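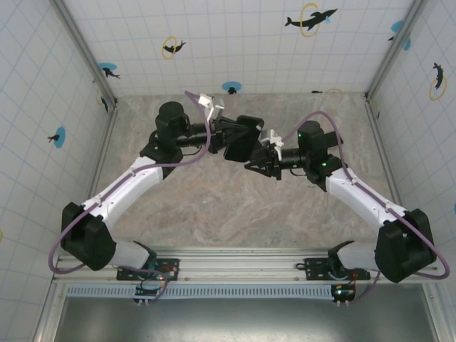
Stickers on a Gridded Wall: Quick How-To

Did this on a Sunday, wrote it up fast. Sorry for the mess.

The wall is white with a pale blue grid, floor is the gray-beige marble look. Stickers are from a Simard pack - dolphins, birds, yellow rings, blue discs. Use what you have.

What you need
- dry cloth
- masking tape
- old gift card
- stickers, obviously

1. Wipe the wall. Dry cloth, then damp, then dry again. Let it sit almost 2 hours. I rushed this once and had corners peeling by July.

2. Plan before you peel. Tape everything up first with the backing on. Step back. Move stuff. The grid helps, just count squares from the corner.

3. Rings first, birds second. A bird can sit inside its ring or overlap the edge, both look fine. Off center is good.
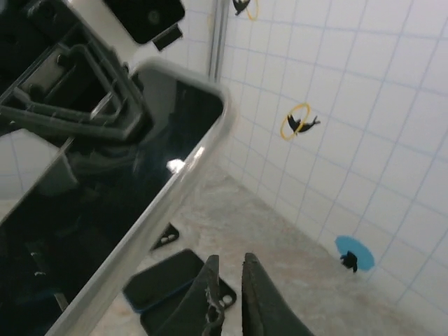
4. Peel slow. Pull the backing off the sticker, not teh other way round. Wings and tails tear first.

5. Press from the middle out. Gift card flat, light pressure. Bubbles go toward the nearest edge. Stubborn one - pin prick, press again.

6. Keep a few low, near the floor. Most people put everything at eye level and it looks like a bulletin board.

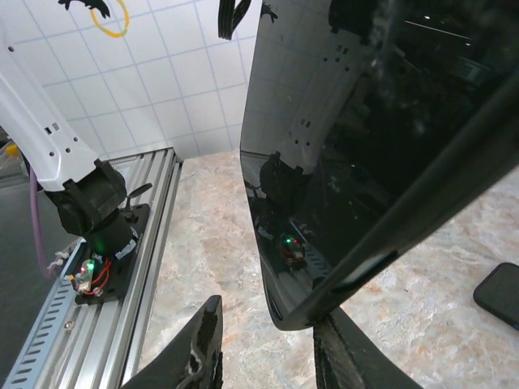
Anything shiny in front of the wall will pick up the grid too, so check how it looks from where you normaly stand. Then leave it all alone overnight. No wiping.

Comments (3)

ollesia_431: does this work on textured paint?

gorkar: Mine lifted after a week. Skipped step 1, my fault

stitchandpaste: gift card trick is great, thanks!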